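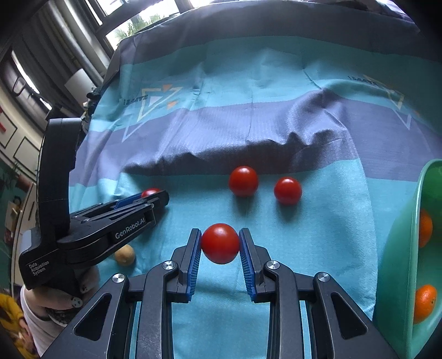

January, 2:40 pm, produce station

Restarted the two-hand set after lunch. Task as written: pick the loose fruit off the cloth, one piece at a time, into the green bowl. Either hand may pick. No rolling it up to the rim.

Settings same as this morning except grip closing speed, now 80 percent. Full speed kept kicking the tomatoes sideways before the pads had them. Slower is better but the operator has to wait for it, and if you're used to the old feel you lift too early. Threw out 3 takes for that. Marked in the log as early lift, not as drops -- please keep those seperate, Wannasri sorts them differently.

Cloth: do NOT flatten it between takes. We have plenty of flat table from the Stokadov set and the policy trained on that one stops dead at a fold. Shake it, drop it, leave the ridges where they land.

Things to fix
-- left hand drifts in the replay when the operator turns the wrist fast. Right is fine. Recalibrate both anyway.
-- tomatoes get soft after a few dozen squeezes, swap them out. Juice on the pads = slip, wipe with a dry cloth
-- people are starting every take with the hand already over the fruit. Start wide. The robot won't be starting there.

Replayed take 3134 on the arm at quarter speed. Approach good, close good, then it let go too high over the bowl and the tomato bounced out. Checked the recording and the operator did the same, just got lucky with the bounce. So that's on us. Lower before release, everybody.

Flolo upload stuck twice, went through on the third try after I split the folder. Prakedier want 400 clean takes before they'll start a training run, mandarins and tomatoes mixed. Short of that still. Will count tonight when the upload is finshed.

4:15 -- left hand recalibrated, drift smaller, not gone. Carrying on with it, note added to the log from here on.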